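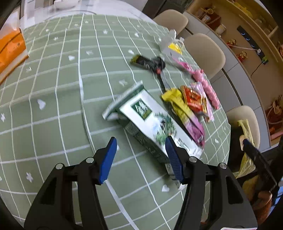 # Clearing the snack table

Jun 6, 2021

I have had the snack table on my list since March. It has a sage-green cloth with a grid of white lines on it, and packets get put down there and stay there. This weekend I went through the lot.

The white and green carton with the leafy plants on the front was the first thing to deal with. Cartons take up more room than what is in them, so my rule now is that a box gets emptied into a jar and flattened the same evening. The jars are the 300 ml ones from Stita and I have 14 of them. They stack two high in the cupboard by the back door.

Bright wrappers are harder. Yellow, red and orange, pink and purple, all different lengths, and none of them will stand up by itself. I tried a Zastitz drawer divider last year and the long packets stuck out over the top, so the drawer would not shut. It now holds batteries.

What I do instead:

- Long packets go flat in the bottom of a shallow tray.
- Short ones stand on end in front of them.
- Anything opened gets a peg and goes at the front.
- Drawstring bags hang on the hook inside the door.

The tray is a Ravis one. It was sold as a shoe tray and it wipes clean.

## The big bags 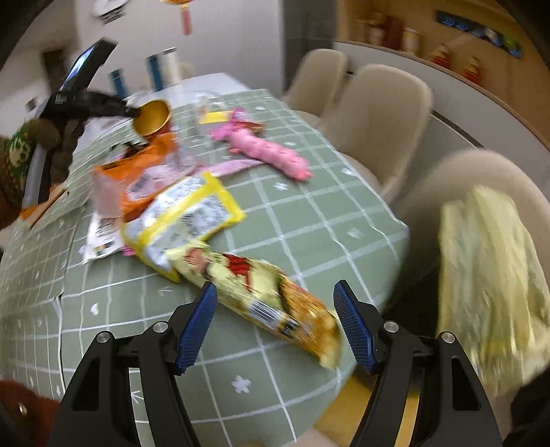
**Written by the author of Skjelbred, a home blog**
*Writer and editor*

Large bags are the reason the tray alone is not enough. A long pale-yellow one like this takes up a whole side, and the yellow-edged white package next to it is no easier. I lay them on the shelf above with the barcode end to the wall. The crumpled orange one can go on top of them.

The gold and reddish cup does not belong with the food at all and goes back to the kitchen.

I wiped the cloth with a damp sponge and left it on the table. It could do with a proper wash, but the label says 30 degrees only and I had a hot load on. I will put it in with the towels next time and see if the white lines hold up.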